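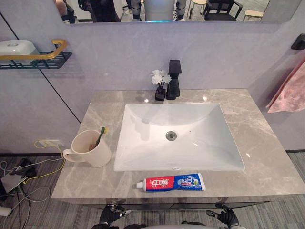
*The washbasin bay at Lanholm, seen from above the robot's own hands. Mug left, toothpaste along the front.*

Mornings at Lanholm start with the hands. Covers off, fingers opened and closed, each joint run slowly to its stop and back. If one sticks it gets wiped down and run again. If it sticks twice it comes off and a spare goes on, and the job gets written up before anyone has had a coffee.

Kramer is the name on the log sheets, so Kramer is what everybody calls the machine. It is a humanoid, two arms, two hands, and its job this summer is the bathroom counter. Small stuff. Toothbrush, mug, tube of toothpaste. The kind of thing you do half asleep and a robot does badly for months.

The counter is the part I'd underrated. Grey marble pattern, white basin, tall black tap, a little vase of flowers beside it. Looks like a showroom. For the crew it's a fixture, same as a jig in a factory, and it gets checked like one. Height first, with a steel rule. Then the gap between the front edge and the machine, 80 mm, no arguments. Then the props go back to their marks – mug to the left of the basin, handle outwards, tube lying flat in front with its cap to the left.

Get that gap wrong and the knuckles meet the underside of the counter on the way up. It happened in March. Two finger links bent and most of a day lost, and the repair note runs to a page and a half. The fix was a slower lift and a new stop position, and teh gap is now the first line on the morning sheet.

Cables next. Floor ones mostly. They get walked from the wall outwards, plug by plug, with a tug on each connector. Dull work. I watched it done in four minutes flat.

Then the head. The camera gets a clean with a dry cloth and a test look at the basin, and somebody compares it with yesterday's. The mirror is a nuisance here, a wide one, and it hands the camera a second room full of chairs and legs. Plundetti, the software that runs the arms, now has the glass masked off as a strip at the top of the view. Crude. Works so far, they say.

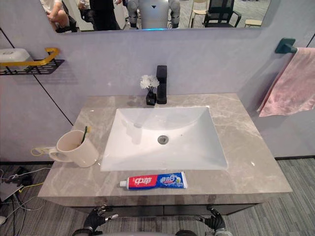
Too much fuss about the hands, one technician told me, and not nearly enough about the neck. A degree of droop up there and every reach lands short, and you can swap fingers all week without finding it. The neck bolts should be on the daily sheet, in that view, and not left to the monthly one.

Fair point. The monthly sheet has 19 lines and the neck is near the bottom. Nillier, the wrist unit, is near the top, with a regrease every 881 hours and a full strip-down at 3195. Nobody has reached the second number yet. The spare wrist is on a shelf by the door, bagged and labled, waiting for it.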